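Étalonnage

Le manuel disait : placer la mire dans le champ, attendre la stabilisation, valider. Irina Filip lut la phrase une seconde fois à voix haute, puis posa la mire.

L'erreur de reprojection s'afficha. Elle était trop élevée. Natnael Ayele la nota dans le cahier, colonne de droite, sous les valeurs de la veille. Le cahier était tenu depuis novembre. Chaque ligne comportait l'heure, l'opérateur, la version du programme et le résultat. La colonne des remarques restait vide, par décision commune, depuis que Min-kyu Nam y avait dessiné un chien.

Le module s'appelait Vokbridge. Il recevait un nuage de points et rendait une pose de préhension, avec un score entre zéro et un. Min-kyu en avait écrit la majeure partie. Il refusait qu'on modifie le seuil sans le prévenir. Hanna Ostrowski, qui encadrait le projet, avait demandé un document de justification pour ce seuil. Min-kyu avait remis une page. Hanna l'avait rendue avec un seul mot dans la marge : pourquoi.

L'épreuve de qualification de la coupe Serska était fixée au 8 février 2019. Le règlement imposait 200 cycles consécutifs. Un cycle comprenait l'approche, la saisie, le transfert et le retour. Toute intervention humaine dans la cellule remettait le compteur à zéro. Le journal devait être signé par l'opérateur et par un témoin n'appartenant pas à l'équipe.

Jin-sol Yoo était le témoin. Elle était inscrite en génie thermique et avait accepté en échange d'un accès à l'imprimante du laboratoire. Elle s'assit près de l'arrêt d'urgence avec un polycopié sur les échangeurs et ne posa aucune question pendant la première heure.

Natnael lança la séquence à neuf heures douze. Les premiers cycles furent conformes. Le score moyen se maintint au-dessus du seuil. À dix heures, la pression d'alimentation baissa légèrement, puis revint. Irina l'inscrivit.

Au cycle quatre-vingt-un, le bras descendit, s'arrêta et remonta sans rien tenir. Le programme choisit un autre objet et poursuivit. Une saisie manquée ne constituait pas une faute si le système reprenait seul. Min-kyu ouvrit pourtant le fichier de pose.

« L'angle est faux de deux degrés, dit-il.

– Deux degrés par rapport à quoi ? demanda Irina.

– Par rapport à ce que j'aurais fait. »

Jin-sol leva la tête. Elle demanda si cette remarque devait figurer au journal. Natnael répondit que non.

La séquence continua. Le repas fut pris par roulement, dans le couloir. Hanna passa, lut le cahier debout et repartit sans commentaire. Au cycle cent quarante, Min-kyu cessa de regarder le bras et ne regarda plus que les scores. Irina fit l'inverse. Ils annonçaient les mêmes événements avec un léger décalage, elle d'abord.

Au cycle cent soixante-dix-sept, le score passa sous le seuil pour tous les candidats. Le programme aurait dû demander une nouvelle acquisition. Il attendit. Le temps imparti par le règlement était d'une minute. Min-kyu avait les mains à plat sur la table, de chaque côté du clavier.

« On peut relancer l'acquisition à la main, dit Natnael.

– Et le compteur repart à zéro, dit Irina.

– Je décris les options. »

À quarante-quatre secondes, la nouvelle acquisition se déclencha. Le score remonta à une valeur juste suffisante. Le bras descendit. Jin-sol avait fermé son polycopié.

Le deux centième cycle fut enregistré en fin d'après-midi. Jin-sol signa sous Natnael, en lettres capitales. Min-kyu prit le cahier, chercha la ligne du cycle cent soixante-dix-sept et écrivit dans la colonne des remarques : délai d'acquisition, à corriger. Il hésita, puis ajouta la réponse à la question de Hanna. Elle occupait trois lignes et débordait sur la page suivante.

Irina resta pour la série sans témoin, celle qui ne comptait pas. Elle avait conservé la même pose de départ et abaissé le seuil d'un centième, avec l'accord écrit de Min-kyu. La bouteille transparente, couchée au pied de la paroi du fond, l'intéressait plus que le reste : le capteur de profondeur lisait mal les surfaces de ce genre, et Vokbridge la classait d'ordinaire en dernier. Le bras travaillait pour l'instant plus en avant dans le bac, près de la brosse ovale à face vert foncé. Elle nota l'heure, le numéro de version, son nom, et laissa la dernière colonne ouverte.

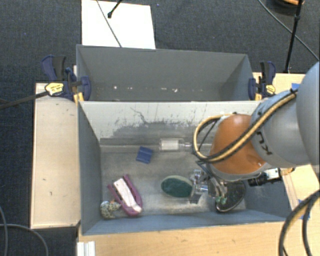
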